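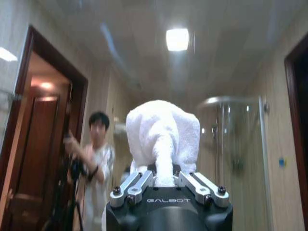

本网站使用 Cookie 来记住您的语言和浏览偏好。继续浏览即表示您同意我们的 Cookie 政策。　接受　仅必要项　了解更多

Kulley 浴室整理服务 常见问题

更新日期：2021年11月1日 星期一

这一页收集的是大家写信、打电话和到店参观时问得最多的问题。Kulley 是 Rumendale 工作室做的一套上门服务，让双臂机器人学会在您的浴室里拿毛巾、放毛巾、摆洗手台上的瓶子。我们自己对这件事着迷得很，写着写着就容易写长，请多包涵。只想看报价和场地要求的朋友，可以直接翻到后半部分。

一、基本问题

Kulley 到底是什么？是一台机器人吗？

Kulley 是服务的名字，包括现场勘察、动作示教、任务调试和一段时间的跟进。机器人本体由客户自备，或者通过我们向合作方租用。我们负责的是“让它在您这间浴室里会干活”这一段，这也是整个过程里最好玩的一段。

适合谁用？

目前找我们的主要是民宿、小型酒店和做样板间的装修公司，也有几所学校拿它当课程项目。家庭用户也欢迎来聊，不过请先看一下下面的场地要求，普通住宅的浴室往往转身都紧张，机器人就更紧张了。

为什么从浴室做起？厨房、客厅不是更常见吗？

浴室难啊！瓷砖反光，玻璃隔断是透明的，镜子里还会多出一个“房间”，毛巾又软得没有固定形状。把这些都放在一个小空间里，对感知和抓取都是很扎实的考验。我们一开始也做过客厅收纳，后来发现在浴室里打磨出来的办法，搬到别的房间多半还能用，反过来就不太行。

它能替代客房清洁员吗？

不能，我们也没有往这个方向设计。现在它能做的是一些单项动作，比如从架子上取毛巾、把毛巾递到指定位置、把瓶子挪回原处。刷洗、消毒、换床单都不在服务范围里。

二、毛巾相关

能拿起什么样的毛巾？

毛圈棉的面巾和浴巾最合适，绒头有一定厚度，夹爪容易咬住。很薄的纱布巾、丝质浴袍腰带之类目前成功率偏低，我们会在勘察时请您把常用的几种都拿出来试一遍，哪种行、哪种不行，当场就能看到。

夹住毛巾以后，它看不看得见前面？

问得好，这是我们最喜欢的问题之一。毛巾被提起来以后会鼓成一团，正好堵在腕部相机的前方，走廊、门框统统被遮掉一大块。我们的做法是调整提起的姿态，让它移动前先把毛巾放低，同时参考头部视角的画面。两边的画面对不上时，机器人会停下来等人确认。停顿看上去有点傻，但我们宁愿它停一停。

会不会把毛巾夹坏、勾丝？

夹持力度在示教阶段逐档调整，从轻往重试。新毛巾绒头比较松，我们建议先过一次水再用来训练。指尖上如果沾了胶或者毛屑，勾丝的机会会变大，所以每天收工前我们都会检查一遍指尖，您也可以照着交付手册自己做。

能叠毛巾吗？

能做对折，再做一次对折，边缘不一定齐。想要酒店架子上那种方方正正的效果，目前还是人手叠得漂亮。叠法是我们正在集中攻的一项，春天那版的进步让大家很兴奋，3月之后对折时翻面的动作顺畅了许多，拎角的那一下简直赏心悦目！可离“拿得出手”还有距离，暂时不收费，也不写进验收项。

湿毛巾呢？

湿毛巾重，又贴在一起，目前只支持提起和投入桶中两个动作，而且要先拧干。滴水的毛巾请不要让机器人拿，水会顺着指节往里走。

你们练了多少次？

上一轮毛巾抓取记录了844次尝试，成功的失败的都在里面。失败的那些对我们更有用，尤其是夹到两层只提起一层的情况，我们反复看了很多遍。来店里参观的朋友可以要求看回放，我们很乐意一段一段讲，请预留一点时间，真的会讲很久。

三、洗手台和镜子

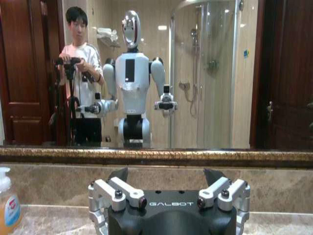 洗手台前，镜中是机器人和它身后的浴室

镜子会不会把它搞糊涂？

会，而且一开始糊涂得厉害。大面积的镜子里什么都有：门、淋浴房、毛巾架，还有机器人自己。深度估计在镜面上常常给出“墙后面还有一段距离”的结果，于是它以为手臂还可以继续往前伸。现在我们会在勘察时把镜面的四条边标进地图，标过的区域一律按实体墙处理，手臂在镜前还会降速。

镜框有花纹会影响吗？

影响不大，有时候反而是好事。带纹理的镜框给了很清楚的边界，标注起来特别省心。最麻烦的是无框镜，尤其是和浅色瓷砖平齐安装的那种。遇到无框镜，我们会在下沿贴一条可移除的标记带，调试结束后您可以决定留还是撕。

按压式的洗手液瓶能操作吗？

可以挪动和归位。按压出液的动作我们做过演示，但没有放进标准服务。泵头的回弹力每个牌子都不一样，按轻了不出液，按重了瓶子会歪。如果您的客房统一用同一款瓶子，可以作为附加任务单独示教，效果会好很多。

半透明的瓶子认得出来吗？

液体有颜色的认得比较稳，快用完的时候会变差，毕竟能看见的轮廓少了。贴有标签的瓶子又比光瓶好认。请不要为了我们专门换瓶子，先试，试完再说。

台面是石材，会不会刮花？

手臂靠近台面时设有高度下限，正常情况下指尖不接触台面。大理石、人造石、陶瓷台面我们都调试过。台面上如果有您特别在意的摆件，调试期间请先收起来，等动作稳定了再放回去，我们会带着它一起重新走一遍流程。

四、场地要求

浴室要多大？

含走道在内，我们建议不小于20平方米，机器人本体越小，要求也可以相应放宽。面积只是一个参考，更要紧的是形状。又窄又长的走道配上两侧的门，比同样面积的方形房间难得多，底座转弯时手臂必须先收回来。您可以先发一张手绘平面图，不用画得漂亮，标出门往哪边开就行。

有门槛怎么办？

矮门槛可以加斜坡条，我们自带几种规格。门槛太高的话，就只在门内一侧作业，由人把机器人推进去。淋浴房里面不进，地面有坡度也有积水，风险太大。

玻璃淋浴房需要贴东西吗？

弧形玻璃建议在腰部高度贴几个小标记，平面玻璃看情况。标记是静电贴，不留胶。有的客户舍不得贴，我们也理解，那就改用固定路线，机器人不在玻璃附近临时改道。

灯光有讲究吗？

吸顶灯开着就好。我们最怕的是两种色温混在一起，比如浴室是冷白光，隔壁房间是暖黄光，门一开，白毛巾一半发蓝一半发橙，识别就开始犹豫。调试时会把门开和门关两种情况都录一遍。如果您有调光开关，请告诉我们平时用哪一档。

地面可以是湿的吗？

请保持干燥。底座可以压过个别水珠，但瓷砖上有一层水膜时容易打滑，定位也会漂。刚洗完澡的浴室请先通风，镜子上的雾散掉再开工。

五、服务流程

整个过程要几天？

标准安排是5天。第一天勘察和建图，中间几天示教与调试，最后一天验收，您可以在验收时随便出题，只要在约定的任务清单里。我们特别鼓励出题！有位民宿老板把毛巾团成球塞在架子最里面，机器人试到第三次才够出来，在场的人全都鼓掌了。

现场来几个人？

通常来2位工程师，一位带着机器人做动作，一位看数据。您这边最好有一位熟悉房间的同事能随时找到，开关在哪里、柜门能不能拆，问一句能省下半个上午。

示教是怎么做的？

工程师操控手臂把动作做一遍，系统记录关节、夹爪和相机的数据，之后换毛巾的位置、换姿态、换灯光再做。重复的部分听上去枯燥，可是看着它从笨手笨脚到一把夹准，那种感觉很难形容，我们做到现在每次还是会凑过去看。

示教期间浴室还能用吗？

作业时段不能用，午休和收工后可以。用完请把毛巾和瓶子大致放回原位，差一点没关系，差一点反而是很好的练习素材。

会拍到住客吗？

我们只在空房时段安排作业，住客在住期间不启动录制。镜子容易把旁边的人也收进画面，所以现场工作人员会提前签知情同意书，画面里的人脸在入库前做模糊处理。您可以要求我们在项目结束后删除全部原始录像，删除后会给您一份书面确认。

数据归谁？

在您场地录制的数据归您，我们保留用于改进毛巾和瓶子任务的使用权。不希望保留的话，签约时勾选“仅限本项目”，价格不变，后续更新时可能需要补录一部分动作。

六、机器人与兼容

我已经有一台机器人，能用吗？

双臂、带平行夹爪和腕部相机的机型一般可以接入，需要开放关节控制接口。请把型号和固件版本发过来，我们查一下适配情况再答复。单臂机型能做取放，递接和对折做不了。

五指灵巧手支持吗？

暂时不支持。两指夹爪结构简单，坏了好修，夹毛巾出乎意料地好用。灵巧手我们也在玩，玩得很开心，但离交付还早。

Trovmont 和你们是什么关系？

Trovmont 是我们的租赁合作方，负责本体的运输、保险和硬件维修。任务调试方面的问题请找我们，硬件方面的问题找他们，实在分不清就两边都抄送，我们会自己商量好谁来回您。

Sitthichai 套件还能买到吗？

Sitthichai 是我们早期给学校做的桌面版教学套件，内容是小毛巾和空瓶的抓取练习，现在已经停售，文档和课件仍然可以下载。手上有旧套件的老师请放心，邮件支持会继续。

断网了还能运行吗？

已经交付的任务可以离线运行，远程诊断和更新需要网络。浴室里信号差是常态，勘察时我们会顺手测一下，必要时在走廊加一个临时路由。

七、费用与售后

怎么收费？

按任务数量和场地情况报价，勘察之后出书面报价单。任务清单写得越具体，报价越准。“整理浴室”太笼统，“从架上取一条面巾放到洗手台右侧”就非常好。

没通过验收怎么办？

先补做一轮调试，不另收费。补做之后仍未达到约定标准的任务，从总价里扣除。我们会把失败的原因写清楚交给您，有时候只是架子太深，换个位置就解决了。

换了毛巾或者重新装修了，需要重做吗？

换同类毛巾一般只需要短时间校准，可以远程带着您做。镜子、淋浴房或者门的位置变了，就要重新建图。只换了水龙头或者置物篮，请拍几张照片发来，多数情况改一下地图就好。

日常要怎么保养？

指尖擦干净，相机镜片用干的软布轻擦，不要喷清洁剂。连接处的紧固件每周看一眼有没有松动。浴室湿气重，机器人用完请推回干燥的房间停放，别在里面过夜。

可以先看看再决定吗？

当然可以，我们巴不得您来。Rumendale 的工作室里有一间完整的演示浴室，带您自己的毛巾来最好，什么颜色什么厚度都行。请提前预约，并注明想看毛巾任务还是洗手台任务，两边的准备工作不一样，来了临时换要等一会儿。

这里没有我的问题怎么办？

请通过预约表单的留言栏写给我们，附上浴室照片会快很多。问得多的会补进这一页，特别刁钻的我们会先拿去演示浴室试一遍再回复您。

订阅 Kulley 通讯，接收更新说明与开放参观日通知。请输入您的电子邮箱　订阅　您可以随时退订。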